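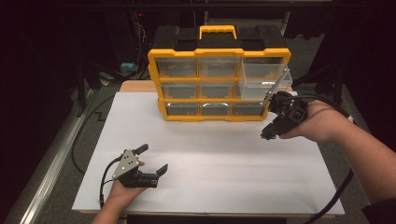
Hastik Opens Collection Program for Household Handling Tasks

Small-drawer work is the first of 6 task groups; partners invited to apply

STUKOV, Mon 4 November - Hastik today announced the start of a collection program that will supply recorded examples of everyday handling tasks to developers of robot learning systems. The program, named Gasard, is based at the company's Stukov site and will run in stages through May.

Under the program, trained operators carry out ordinary tasks by hand using a pair of hand-held grippers. The grippers limit the operator to the kind of grasp a robot can make, while leaving the person free to judge where to reach and how hard to pull. Each attempt is recorded from start to finish and reviewed before it is accepted into the collection.

The first task group covers small drawers. Operators work at a table with a plastic parts organizer, opening a single drawer with one gripper finger and closing it again. Later groups will cover lids, hinged doors, folded cloth, cords and stacked items.

Hastik selected drawers as the opening subject after talks with Ivanov, its development partner, which will train and test the first models. Small drawers have short pulls and little clearance, and a drawer that is tugged off center tends to bind. Ivanov has asked that slow attempts and second tries be kept in the collection and labeled as such, so that a system can learn how a person recovers from a poor first grip. 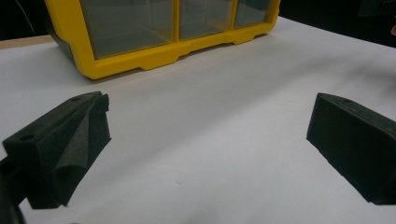

Open gripper fingers in front of the yellow organizer used in the drawer task group. Credit: Hastik

The company has set a target of 50 accepted examples for each drawer position, to be collected by 17 operators working in shifts. Operators complete a practice period before their recordings are considered. They are asked to vary their starting position and to work at a natural pace. Each shift is limited to 5 hours, including breaks and review time.

Every recording is checked twice. The first check confirms that the views are complete and correctly timed against one another. The second is made by a reviewer who did not take part in the shift and who marks the moment of contact, the direction of pull and the result. Recordings that fail the first check are removed. Those that show an unsuccessful attempt are kept under a separate label.

Operators take part under written consent. Names are not stored with the recordings - each operator is assigned a number that is used throughout the review.

Hastik will make the drawer collection available to approved partners once review is complete. Research groups and manufacturers that wish to propose objects for later task groups may apply through the Gasard program office in Stukov. Proposals should state the object, the action to be recorded and the intended use of the results. Objects with glass parts or exposed blades will not be accepted at this stage.

About Hastik

Hastik plans and carries out data collection for companies and research groups working on robot handling. Its services include task design, operator training, recording and review.

Media inquiries: Press Office, Hastik, Stukov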